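たたむ前に、整えることについて
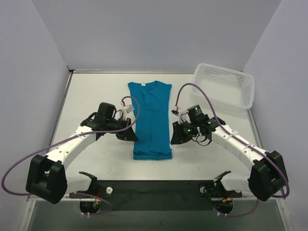 布を扱うロボットの研究を読むのが好きで、もうずいぶん長いこと追いかけているのですが、近ごろ気になっているのは「成功率」という数字の置かれ方です。論文の表には、たいてい最後までたたみ終えた割合がひとつだけ載っています。私はこれが少しもったいないと思うのです。家で洗濯物をたたむ方ならきっとうなずいてくださるはずですが、いちばん手がかかるのは、折る動作そのものより、その手前でしわを逃がし、肩のあたりを落ち着かせるところではないでしょうか。青緑のTシャツが台の上で細長くなり、左右のグリッパーがその両脇に寄っている、こういう段階をどう評価するかに、手法の良し悪しがずいぶん出るように思います。縦にやわらかいしわが残っていて、肩の側がすこし広い。これを「まあ良し」として次へ進むのか、もう一度整えるのか。人間なら手のひらでひと撫でして済ませてしまうところを、機械には誰かが決めてやらなければなりません。

私たちが Vovent と呼んでいる小さな試みでは、この判断を学習データの側に持たせることにしました。遠隔操作で集めた手本は全部で3502本。そのうち2000本には、途中の状態に「進む」か「直す」かの印を人の手でつけてあります。地味な作業で、六月はほとんどこればかりしておりました。印をつける者によって好みが違うのもおもしろく、私などはつい甘くつけてしまうほうで、袖が少々よじれていても「進む」にして、あとで仲間に笑われたものです。

結果はといいますと、同じ14枚のシャツで比べたとき、印なしで学習させた方策は6枚で最後の折りが崩れました。印ありのほうで崩れたのは二枚です。枚数が少ないのは重々承知しておりますし、これで大きなことを言うつもりはありません。ただ、崩れ方の質が違いました。前者は曲がったまま最後まで折り進んでしまうのに、後者はいったん手を離し、裾のほうからやり直そうとするのです。時間は余計にかかります。それでも私は、見ていてこちらのほうがずっと好ましいと感じました(研究者としてはあまり褒められた感想ではないかもしれませんが!)。

もちろん反対のご意見もあります。Greker の勉強会でこの話をしたときには、印づけの手間をかけるくらいなら手本を倍に増やしたほうがよい、とずいぶんはっきり言われました。たしかに量で解ける部分はあるでしょう。けれども、直す場面は上手な手本ほど出てこないものです。慣れた操作者は最初からきれいに置いてしまいますから、いくら集めても、しくじった後の手つきは薄いままになります。そこは意識して集めるほかないと、今のところ考えています。

ですから、これから布の論文を書かれる方には、最終の成功率のとなりに、途中で何度直したか、直してよくなったかどうかを、ぜひ一行でも載せていただきたいのです。私たちも次の報告では、タオルとズボンについて同じ表を出すつもりで、いまは印のつけ方の手引きを書き直しているところです。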